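Modach Forum > Software > Perception and planning

Pepper and eggplant merge into one mask

zamarness_k
Hello all. I use the Cakero planner with 80 demos. With pepper in the saucepan and eggplant on the table, I get two clean masks. 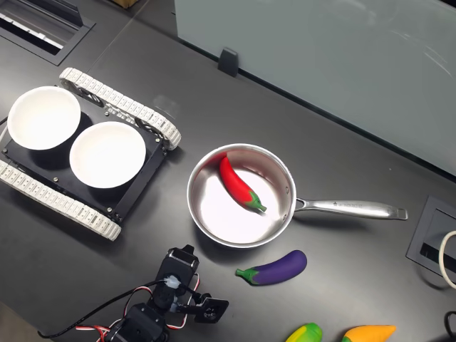

Overview camera, Saturday

When they touch, I get one mask and the grasp point goes between them. Is my threshold of 20 too low?

oddtorque
Threshold is not your problem. Your gripper covers half of the close view.
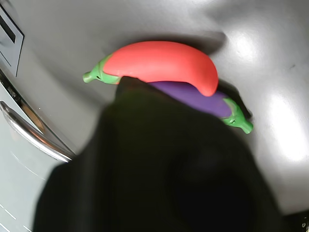
Category: Perception / Occlusion

zamarness_k
I don't agree fully. The red and the purple are still easy to separate there.

oddtorque
For you, yes. Mask out the gripper first, then try 24.

pln13
I would plan from the overview only, and use the close camera for the last 13 steps.

zamarness_k
Thank you both, I will try the gripper mask first.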